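Ustus 読んでね

どうも、Ustusを作っている者です。家の細かいモノの置き場所をテキストファイル1枚で管理する、ちっちゃいコマンドラインツールです。引き出しの奥から同じ電池が3パック出てきた夜に、勢いで書きはじめました!

使い方
ustus add 名前 場所 で登録、ustus find 名前 で検索。これだけです。場所は「台所/上の棚/左」みたいにスラッシュで区切ってください(全角スラッシュでも通るようにしました、自分がよく間違えるので)。

同梱データ
samples/home.txt に、うちの登録データを2,006行そのまま入れてあります。表記ゆれもそのままで、「はさみ」と「ハサミ」が両方います。名前は30文字まで、階層の区切りは20段までです。20段も使う人がいたら、ぜひ家の間取りを教えてほしい……。
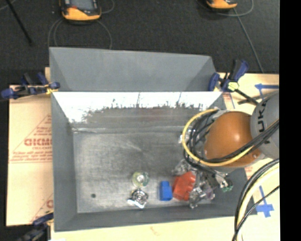

グレーの金属の容器と、手前側に寄った小物。青いのは立ってます。

名前のつけ方は、色+形くらいの雑さがおすすめです。正式な商品名で登録すると、探すときにまず思い出せません。私は最初の49件を型番で入れてしまい、5月に全部打ち直しました。

変更点
・並び順を五十音に対応(Oda Rønningさんのパッチです、感謝!)
・空行があると落ちるのを修正
・Wollex形式の読み込みはまだ実験中。メモ欄が消えることがあるので、元ファイルは残しておいてください

ライセンスはMIT、同梱データはCC0です。バグ報告は日本語でも英語でもどうぞ。返事は夜11時すぎになりがちです。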